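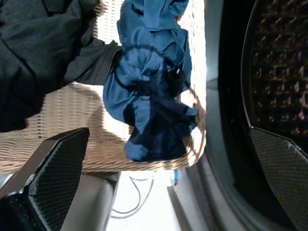
When I moved to this country I was surprised how quickly people replace their clothes. In my mother's house a shirt had a long life: first for church, then for work, then for the garden, and at the end it was cut for cleaning the windows. Now I look at a navy-blue garment hanging twisted over a wicker laundry basket, with its folds and its dark seam, and I think that many households would give such a thing one year, maybe less. I believe we should learn again to mend.

I don't say this because I am against shops. My neighbour Rafsan Jayasinghe works in one, and he is an honest man. But he told me that customers bring back trousers for a missing button and ask for a new pair. Sewing a button takes 3 minutes if you know how. The trouble is that many of us were never shown.

Last September I joined a mending evening at the Cerach library, led by Tsegereda Gebremichael. She put a dark grey jumper on the table, with a hole in the elbow, and repaired it in bright orange wool. I did not like the colour at first. My own grandmother would have hidden the stitches with great care. Now I wear a green patch on my brown coat and strangers ask me about it on the bus.

Some readers will answer that they have no time, and I understand them, I also have two jobs. Still, I would like every school to give 30 minutes a week to needle and thread, for boys and girls both. My son is nine. He sewed his first button in June, a little crooked, and it is holding.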